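Galería: la mesa, los botes y todo lo que salió del armario de la cocina

Publicado el 8 de febrero de 2026

Tenía pendiente esta galería desde que terminamos de ordenar el armario grande, y como varios me habéis escrito preguntando por los recipientes (¡y por la mesa, que ya tiene más admiradores que yo!), me he sentado por fin con una infusión a poner un poco de orden también en las fotos. Ya sabéis que soy de los que hacen muchas y eligen pocas, y que luego me enrollo con las explicaciones, así que id poniéndoos cómodos.

Para los que lleguéis de nuevas: el armario es el que está a la izquierda del fregadero, el de las puertas que nunca cerraron bien. Llevaba años tragándose sobres, paquetitos, bolsas a medio usar con una pinza de la ropa y esas muestras que uno guarda porque le da pena tirarlas. Yo abría la puerta, metía la mano, sacaba lo primero que encontraba y volvía a cerrar deprisa, antes de que se viniera todo abajo. Mi amigo Abenezer Mamo, que vino a cenar en enero y quiso hacer té, tardó tanto en encontrarlo que acabamos cenando sin él, y de aquella noche salió la promesa de ponerme en serio.

La norma que nos pusimos fue sencilla: sacarlo todo, absolutamente todo, y que no volviera a entrar nada sin tener un sitio fijo. Fuimos por baldas, de arriba abajo, y cada cosa pasaba primero por la mesa, que para eso es grande y aguanta lo que le echen. Lo que estaba abierto y olvidado se fue a la basura, lo repetido se juntó y lo que todavía valía se quedó esperando su recipiente. Nos llevó 4 tardes, con sus descansos y con alguna discusión (pequeña, de las buenas) sobre si el laurel es una especia o va aparte.

Los recipientes transparentes fueron idea de Abenezer. Yo venía de una familia de latas, latas de galletas sobre todo, en las que jamás había galletas, y me costaba un poco la idea de tener las cosas a la vista. Pero una vez que te acostumbras es una maravilla, porque con una ojeada sabes si queda o no queda. Miramos los de la serie Illard, que son lisos y muy bonitos, y los de Fanen, que vienen con tapa. Al final nos quedamos con una mezcla de lo que había en casa y lo que nos fueron pasando los vecinos, y yo creo que así el armario tiene más gracia.

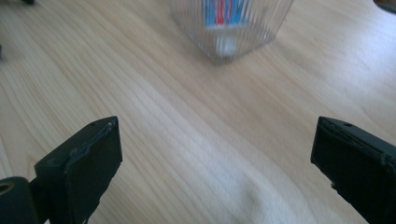
Uno de los recipientes transparentes sobre la mesa, con algo azul dentro, quizá un paquetito. ¡Y cómo luce la veta de la madera!

A este modelo le he cogido cariño por las paredes acanaladas. Las rayitas finas cogen la luz de una forma que me encanta, y además el azul se adivina desde lejos, aunque el plástico lo emborrone un poco. También me gusta que los lados se vayan abriendo hacia arriba, porque la mano entra mejor y no hay que andar pescando con dos dedos en el fondo, que era mi especialidad con los botes altos de antes.

Y ahora la mesa, que os la debía. Fijaos en la curva que hace la veta en la parte de abajo, tan ancha, después de venir en diagonal y con las líneas tan juntitas por el otro lado. Yo desayuno delante de ese dibujo todas las mañanas y todavía me entretengo siguiéndolo con el dedo. La compramos de segunda mano a una señora que se mudaba a un piso más pequeño y que nos pidió, muy seria, que no la tapáramos con un hule. Hemos cumplido, salvo el día de la paella, y ese día espero que nos lo perdone.

Me preguntabais cómo la cuido. Pues con bastante poco misterio: un paño húmedo bien escurrido, otro seco detrás, y posavasos para las tazas calientes. Probé una vez un limpiador de Drolutus que me regalaron y no me convenció el olor, que se quedó en la cocina hasta el día siguiente y nos sabía a pino hasta el pan. Desde entonces, agua y un poquito de jabón suave, y tan contentos.

Ya que estamos, os cuento cómo ha quedado repartido el armario, que también me lo habéis pedido:

Balda de arriba: lo que se usa de tarde en tarde, moldes, papel de horno y las velas de cumpleaños.
Balda del medio: los recipientes transparentes, 10 en total, con los sobres y paquetes pequeños puestos de pie.
Balda de abajo: legumbres, arroz y el bote grande de la harina, que pesa lo suyo y no lo quiero por encima de la cabeza.
Puerta: los tés, por fin, a la altura de los ojos de cualquier invitado.

Etiquetas no hemos puesto todavía. Abenezer es partidario de escribir la fecha en un trocito de cinta y pegarlo por detrás, y yo quiero unas de cartulina que vi en la papelería Fülöp, con el borde redondeado, que son un capricho y lo sé. De momento vamos tirando de memoria, y la única confusión seria ha sido con el azúcar glas y la maicena, en un bizcocho del que prefiero no dar detalles.

En los comentarios de la galería anterior, Maica proponía poner en cada recipiente un papel con lo que falta por comprar. Me parece estupendo y lo voy a probar este mes, aunque conociéndome acabaré con el papel en el bolsillo y la lista en la lavadora. Si alguien tiene un sistema mejor, que lo escriba, que los leo todos, también los larguísimos (esos sobre todo).

Lo siguiente es el cajón de los cubiertos, donde viven por lo menos tres sacacorchos, un abrelatas que no abre y las llaves de no sé qué candado. He prometido no empezar hasta que estén puestas las etiquetas, así que si pasáis por la papelería antes que yo, las de borde redondeado, por favor, y en color crema si quedan.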